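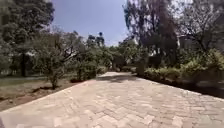

4.2 Does the reported decline in rent inflation survive a change of sample?

The official series for Stellstead shows rent growth slowing in every quarter after the index was rebased. Yagi reads this as evidence that the new housing supply did its work, and most later papers repeat his reading without going back to the rent records. We went back to them, and we are less sure.

The trouble starts with which homes are counted. The index draws on 2,611 rental units, but a unit stays in the sample only as long as its landlord keeps returning the form. When a tenant moves out and the landlord stops answering, the unit is dropped and the last rent is carried forward for two quarters before being removed. A rent that is carried forward does not rise. If the units that drop out are the ones where a new tenant is paying more, the index will show calm where there was none. Yagi mentions the problem in a footnote and says that dropouts were "few and scattered." He gives no table.

We found 389 units that left the sample at least once during the period. They were not scattered. More than half were in two districts, Tudis and Mimuno, both close to the rail extension and both places where asking rents were climbing quickly by any other measure we could find. The older district of Uchida, where tenants stay longer and rents move slowly, lost very few units and so came to carry more weight in the average than it had at the start.

Figure 4 compares three versions of the series. The first is the published index. The second drops carried-forward rents entirely and uses only units with a fresh return in both quarters. The third keeps the district weights fixed at their starting values and fills each missing rent with the median change for units of the same size in the same district.

Figure 4. Quarterly rent growth in Stellstead: published index (solid line), fresh returns only (dashed line), fixed district weights with filled values (dotted line). Units with fewer than three returns are left out of all three series.

All three lines end lower than they begin, and we do not dispute that. What differs is the timing. In the published index the slowdown begins in the quarter right after rebasing. In the dashed and dotted lines it begins four quarters later, after the central bank had already raised its policy rate twice. The supply story depends heavily on the earlier date. Most of the new units were handed over before the rate increases, so a slowdown that comes first looks like the effect of building, while a slowdown that comes later could just as easily be the effect of tighter credit and weaker wages. Our data cannot separate the two. Neither, we suspect, can anyone else's at this level of detail.

Volatility is a second claim that deserves a harder look. The statistical office reports that the spread of quarterly changes fell sharply, and the drop has been taken to mean that tenants faced fewer surprises. Carrying old rents forward lowers the measured spread by construction, however, and the share of carried-forward rents rose over the period. When we remove them, the spread still falls, but by much less, and in Mimuno it does not fall at all. Whether a tenant in Mimuno would describe these years as stable is a question the index was never built to answer.

Grewal has argued, in comments on an earlier draft, that our second series has a bias of its own. Landlords who return forms promptly tend to own several units and raise rents on a fixed yearly schedule, usually in March, so using only fresh returns may overstate the regular increases. This is a fair objection. We tested it by removing the 73 landlords with the largest holdings. The later starting date for the slowdown did not move, although growth in the first two quarters came out somewhat lower, and the Tudis series became too thin to report separately.

A further weakness applies to our work as much as to Yagi's. Neither study observes side payments, key money or repairs shifted onto the tenant. We interviewed 30 tenants in the two rail districts, and several reported a flat rent together with a new monthly charge for cleaning or parking. The form has no line for such charges. The interviews were not drawn at random and we attach no estimate to them, but they point toward understated growth in exactly the districts where the index is weakest.

For the rest of the paper we use the dotted series as our baseline and report results from the published index alongside it. Readers who prefer the official figures can follow those columns. The coefficient on new supply in Section 5 is negative in both, but it is small and imprecise under the fixed weights, and we would not build a housing policy on it.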